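Zarley 3 review: a task planner for two small arms

Zarley is a planning and execution package from Taşdemir. It takes a task written as a tree of skills, binds each skill to objects that the perception module has found, plans the motion for one or two arms and runs the result with monitoring. Version 3 is the first release in which two-arm planning is part of the base install. I moved our cell over from Bedar in June and have used Zarley for everything on the bench since then.

The hardware is ordinary: six-axis arms with parallel grippers and soft orange fingertips, a fixed camera on the table and a small camera at the wrist. The objects are a steel food container, its lid, and toy food. The container is a useful target for this kind of software. It has polished steel, tinted plastic and thin rims, and all three cause trouble for depth sensing.

Install and configuration

Installation is a package repository and one configuration file per cell. The arm driver, gripper driver and cameras are declared in that file, and a checker refuses to start the executor if a transform is missing. The checker is strict and its messages are readable. It caught a swapped axis in our wrist camera calibration that Bedar had accepted without complaint.

Two items are missing from the manual. The gripper section does not say that finger compliance must be entered as a stiffness per finger, with both fingers declared separately. The camera section assumes a global shutter. Both are covered in the sample files, so read those first.

Perception: wrist view

The wrist module produces a mask for the fingers, a mask for the held object and a contact state. The finger mask is built from the kinematic model and then refined by color. The refinement step is the weak part of the release. With orange fingertips against an orange strip on the object, it extends the finger mask into the object, and the estimated width of the grasp comes out too large. Setting refine_mode to "model" turns off the color term. The mask edges get rougher, and the grasp width becomes usable. 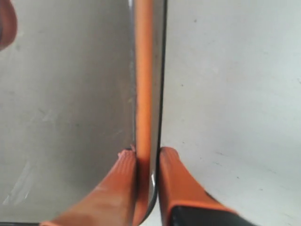
Maxence Besnard read a draft of this section and objected to the advice. In his view the color term should stay on, with the fingertip color entered by hand and the tolerance cut down, since the model-only mask drifts as soon as a soft finger bends. He also pointed out that the contact state does not depend on the mask at all, so a bad width estimate need not stop a task.

He is right about the contact state, which comes from gripper current and position error. On the drift I have seen a small effect with thin parts and none with thick ones. For grasping a thin edge I still prefer the model mask, but his setting is worth trying on a cell where the fingers bend a lot under load.

Perception: table view

The table camera feeds an object list with poses and confidence values. Opaque toy food is easy. A red sausage or a yellow cheese wedge in a steel compartment is found reliably, although the reflections in the steel walls produce ghost detections at low confidence. A threshold per object class removes them. Bedar had a single global threshold, and this change alone saved me a good deal of filtering code.

Flat dark parts are harder. The lid's center panel returns little depth, so Zarley fits its outline from the rim. The fit is stable until a gripper comes down over the rim and hides part of it. From that point the pose is frozen unless track_through is set, and the option is off by default. It should be on. With it off, a lid that gets nudged during the approach is grasped where it used to be.

Small items resting on a larger part are handled by a support relation. If a toy piece is on the lid, the planner knows that lifting the lid moves the piece, and will either insert a removal step or stop and report the conflict. The choice is a flag in the task file. The inserted step is usually sensible, though it likes to put the piece down in the middle of the free table area, where a later step may want the space. 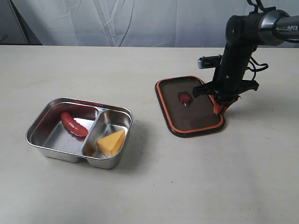 Motion planning, one arm

The single-arm planner is a sampling planner followed by a smoother. The default time budget is 300 ms per segment, and I left it there. Plans are repeatable if the seed is fixed in the task file. The seed is written to the log either way, so a strange path can be reproduced on the next run.

Approach directions are declared as cones. For a top vent on a closed container I use a narrow cone tilted toward the arm base, and a hover point that keeps the open fingers clear of the lid. The hover point is a real waypoint in Zarley. The executor can hold there, request a new detection and continue with the updated pose. In Bedar I had to split the task into two trees to get this behavior.

Cables are the gap. Zarley has no model for loose cables under the forearm, and the collision body for the arm follows the bare link geometry. I added a padded volume below the forearm by hand. The padding costs some reachable workspace near the table. A setting for it in the arm description would be better than the custom shape file that is needed now.

Objects that are not part of the current step are treated as obstacles with a margin. The margin is shared by all objects. I would like it per object: toy food in the foreground can tolerate a close pass, and the open edge of a steel tray cannot.

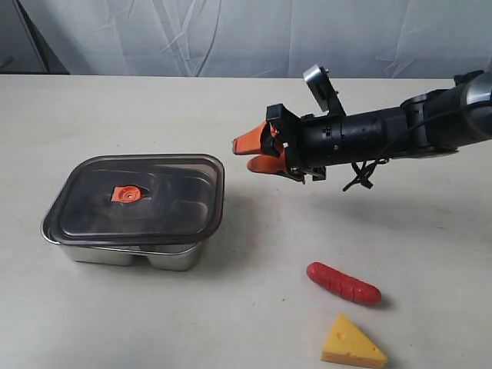

Motion planning, two arms

The two-arm planner is the reason to buy version 3. It can work in two modes. In the sequential mode one arm holds while the other plans around it. In the joint mode both arms are planned together in one space. Joint mode is slower and finds paths that sequential mode cannot, mainly when both grippers must enter the same small volume.

A container with both grippers inside it is close to the worst case. The walls restrict the approach cones, the wrists carry camera brackets that stick out over the opening, and the fingers of one arm hide the target from the camera on the other. Zarley merges the two wrist views with the table view and keeps a visibility score per object. When the score drops below the limit, the executor pauses both arms. The pause is synchronized, and in my use it has never left one arm moving.

I ran the inside-the-container task as a fixed benchmark: 261 attempts, of which 214 finished without intervention. Most of the failures were visibility pauses that timed out. The rest were planning failures in joint mode, nearly all with the container placed close to one arm's base.

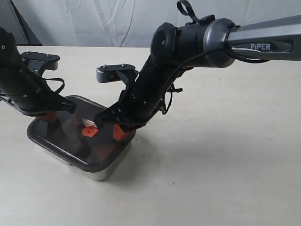
One reader who runs Zarley on a similar pair of arms wrote in to say that the visibility timeout can be cut short by declaring one arm as the observer. The observer backs out along its own path, takes a view, and returns. It adds time to every attempt, the message went on, but the timeouts went away on that cell and the joint planner was called less often.

I have since tried the observer role. It works as described, with the limitation that the role is fixed for the whole tree. A task in which the arms trade jobs halfway through has to be split.

Logs and tooling

Ilel, the log viewer, is included. It shows the skill tree, the masks, the planned and executed paths and the gripper current on one time axis. Search is by skill name or by error code. It opens large logs slowly and has no way to compare two runs side by side, so I export to a table and do the comparison elsewhere. The export keeps the seeds and the time stamps intact.

Support

Taşdemir answers bug reports through a tracker. My report on the color refinement was accepted and marked for a later release. My request for per-object margins is still open, with no reply.

Verdict

I would recommend Zarley 3 for a two-arm cell where the workspace is shared and tight. For a single arm doing simple pick and place, Bedar is easier to set up and does the job. Before the first run, set track_through to on, choose the refinement mode deliberately, and pad the forearm for cables.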